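Wurley Neighbourhood Learning Centre
Home Skills, Evening Program
Notes for Session 3: Folding and Putting Away on the Bed

Tutor: Kianoush Rezaei

Welcome back, everyone, and thank you for sticking with me through the ironing session, which I know ran long. These notes cover what we went over this week, with a few extra bits I ran out of time for, so please don't worry if you come across something you don't remember me saying. I probably didn't say it.

Our subject is folding clean cloth on a made bed. Plenty of you told me in the first session that you fold on the bed because the kitchen table is always full of something else, and I'm the same at home. A bed is a perfectly good place to fold, but it behaves differently from a table, and once you know how it behaves you can stop fighting with it.

1. The surface underneath

A table is flat and hard, so a crease goes in where you put it. A bed gives way. Press on a fold and the blanket sinks with your hand, and the cloth follows it down and comes up again a little crooked. Quilted covers do this more than plain ones, and the puffier the quilting, the more it happens — you'll smooth one corner and watch the opposite one wander off.

So use the flat of your forearm for the long strokes, from the folded side out to the loose side, and save your fingertips for corners. Smooth before you fold, every time, and smooth again after each fold. It feels slow for the first few pieces and then your arms get used to it.

Colour helps as well. If your blanket is pale, a strong-coloured cloth shows its edges beautifully and you can see straight away whether you've got a rectangle or something more like a kite. White on cream is hard work, particularly in the evening under a lamp, and for those I really do recommend going by feel.

2. Finding the folded side

Every folded piece has a side where the folds stack up and a side where the loose edges sit. When you carry a piece to the shelf, or add it to a pile, the folded side goes to the front. You can then pull one out without the whole lot unrolling onto the floor (ask my sister about her linen cupboard some time).
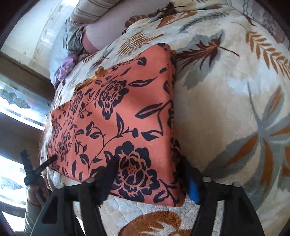

Fig. 1. Printed cloth on a leafy blanket, folded edges along the right-hand side.

With a large print it's tempting to line things up by the flowers. Please don't! Prints are very seldom square to the weave, and two blossoms that look level may be sitting a good thumb's width out. Line up by the edges and let the flowers land where they like. A slanted rectangle can be put right by opening the last fold only, squaring the two corners nearest you, and closing it again. There's no need to shake it all out and begin from nothing, which is what I did for years.

3. Small pieces

Small things are where most people lose patience, and I include myself. They crumple, they hide in the bedding, and they're too little to smooth with a forearm. My own habit is to do them last. Pick a small piece up by one corner, let it hang for a moment so the twist comes out, then lay it down and flatten it with your palm. If it's part of a pair, keep it to one side till the other turns up, and don't be tempted to tuck it under a pillow for safekeeping, as you'll find it in May. 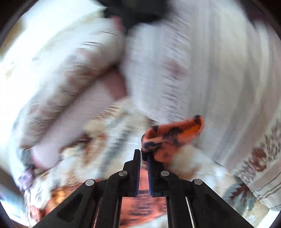

Ita Ó Gríofa does it the other way about and folds all the small things first, on the grounds that by the end of a basket she's tired and would only stuff them in the drawer. She also folds them in thirds where I'd fold in half, and says they stand up better that way. I tried it after class and I have to admit the thirds are very good, though I'm keeping my own order.

4. Long and bulky pieces

If a piece is too long for the part of the bed you've got clear, don't let the spare length slide over the side, as the weight of it will pull everything after it. Bring the extra up towards the middle and let it bunch there while you get the far edge straight. The bunching does no harm at all for a minute or two. Once the far edge is lying as you want it, work the fullness down towards yourself, a hand's width at a time.
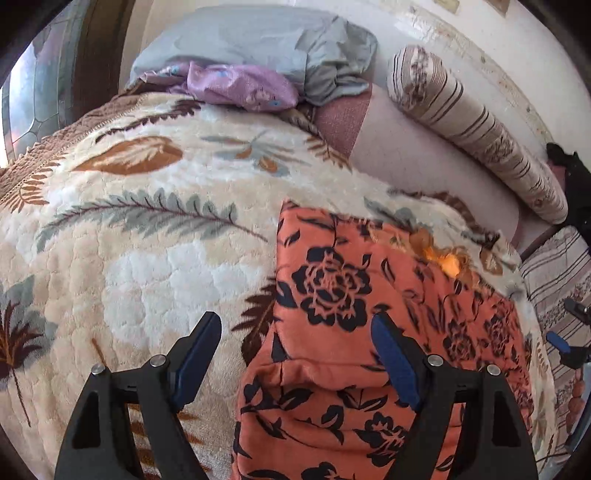 Start with whichever edge is already the straightest and treat it as your ruler. Everything else gets brought to meet it. Long hems and selvedges are usually the most trustworthy, and a pointed corner often means the cloth has been pulled on the cross somewhere — take hold of the two opposite corners and give a gentle tug, and it will often come back.

For next time

Please bring one fitted sheet, clean, any size. Yes, we are finally doing fitted sheets. If you'd like to read ahead, the Breathnach booklet has a short chapter on them, and there's a copy on the shelf in the Flekthorpe room that you're welcome to borrow overnight.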